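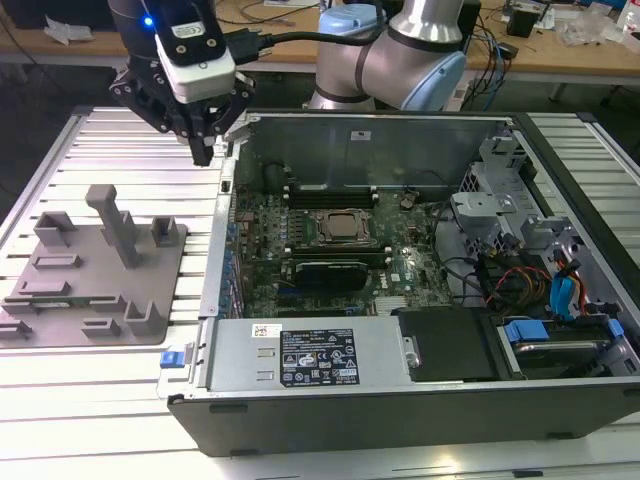 joly_80
So can they do real bench chores yet? I mean swapping memory in an old tower, no human hands.

Clistard
Seating a stick, sure, if the case is on its side and nothing moves. Cables are where I'd bet against it - SATA plugs beat me half the time!

zcele
Disagree. Give it 2 years. Plugs are easier than laundry.

joly_80
Laundry folds itself in my house (it doesn't).

Clistard
2 years, ha. I'd pay 800 bucks today for one that handles just the power wires.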